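Week 3 — nibs, feeds and paper

Last time we got as far as filling a converter without wearing the ink, so well done all of you! Today I want to talk about why the same pen writes wet on one pad and scratchy on another (mine did it again at breakfast, very annoying).

Ink gets to the nib through the feed, by capillary action. A wider channel means more ink on the page, and a broad nib wants that. A fine one doesn't — it'll feather on cheap paper. 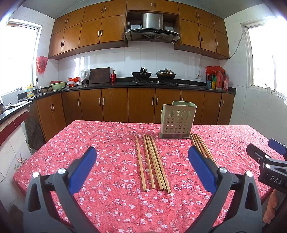 Paper weight matters less than coating, by the way. I've had 104 gsm sheets bleed badly and a thin Fulov pad behave beautifully.

For next week:

- flush your pen with cool water, then leave it nib down for 15 minutes
- write the same line on three papers
- read Toon Wouters on feeds, up to page 40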